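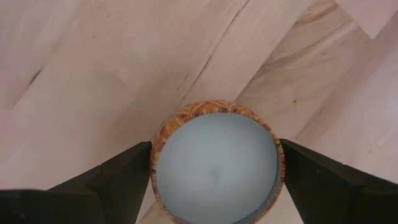

A bowl with a pale blue-gray interior and a patterned outer wall.

Camera Seven

The Birkham site had 50 cameras on one recorder, and Emiko Tamura had been hired to replace one of them. The work order read: unit 7, east loading door, image drops at night, swap and test. It had been signed by Getachew Lemma, who ran the building and who met her at the gate at 9:40 p.m. with a ring of keys and no coat.

"It goes black," he said. "Comes back by itself."

"For how long?"

"Depends."

She wrote down "intermittent" and followed him inside.

The recorder was in a closet behind the mail room, under a shelf of paint cans. It was a Raltier, four years old, with the factory label still on the front. She logged in with the installer account, which still used the installer password, and made a note of that too. Then she pulled the event list for unit 7. There were 189 video-loss events since the start of March. The shortest was two seconds. The longest was 11 minutes, and it had happened the night before.

She sorted by time of day. All of them fell between 10:15 p.m. and 4:30 a.m.

"Who's on nights?" she said.

"Bereket Endale. And Nuria Ayele when he's off."

"Same thing on both shifts?"

Lemma thought about it. "She doesn't complain about it. He does."

Tamura took the new camera out of its box and left it on the shelf. In her experience a camera that failed only at night had a power problem. The infrared lights came on after dark and drew more current, and if the cable was too long or the joint was poor, the voltage at the far end fell below what the unit needed. It shut down, the load went away, the voltage recovered, and it started again. A new camera on the same cable would do the same.

She put the tester on the port. The cable measured 742 feet.

"That's too long for a plain run," she said. "There should be an extender in the middle."

"There's a box in the ceiling over the cold room."

"Who put it there?"

"Lâm Bạch. He did the whole building." Lemma turned the key ring over in his hand. "He died in the winter."

She said she was sorry, and asked for a ladder.

The box over the cold room held an Ikisano extender, mounted on two screws and fed from its own supply. The supply was warm. Its output read correctly with the lights off. Inside the cover somebody had taped a card, with columns in small, square handwriting: date, voltage, initials. There was an entry for every month, going back to the installation. The values dropped slowly down the card. Under the last row he had written, "Replace before spring. Spare in Gebru cabinet."

"What's the Gebru cabinet?"

"Gray one, by the stairs. It's locked. We thought it was empty."

It took 15 minutes to find the key. The cabinet contained a bag of connectors, a roll of label tape, and a new supply of the right rating, still sealed. Its label said UNIT 7, DO NOT USE ELSEWHERE.

She replaced the supply at 10:52. She cut back the old joint, crimped two new ends, and tested both. Then she went down to the closet, forced the infrared on from the menu, and watched the port. The load rose and stayed up. On the monitor the east door was gray and sharp, with a pallet jack parked to one side of it.

A man walked into view, stopped under the camera, and looked straight up at it for a long moment.

"That's Bereket," Lemma said. "He does that every round. He told me he was checking whether it was on."

"He can't tell from down there."

"There's a red glow. You can see it if you stand close."

She went through the event list again. The night before, during the 11-minute loss, the door sensor had logged nothing. The radio log had one line, from Endale: "Seven is out. Standing at the door until it's back." There were more like it further up, a good number of them, each matching a gap to the minute.

Tamura changed the installer password and wrote the new one on the form Lemma had to sign. Under "parts used" she put: one supply, from customer stock. Under "cause" she put: supply aged, low voltage under load. She packed the new camera back in its box and marked it for return.

Before she took the ladder down she climbed up once more and unfolded the card. There was room for one more row. She wrote the month, the voltage, and her initials, and closed the cover.

"You should have someone read this every month," she said.

"Give it to Bereket," Lemma said. "He'll want the key to that cabinet too."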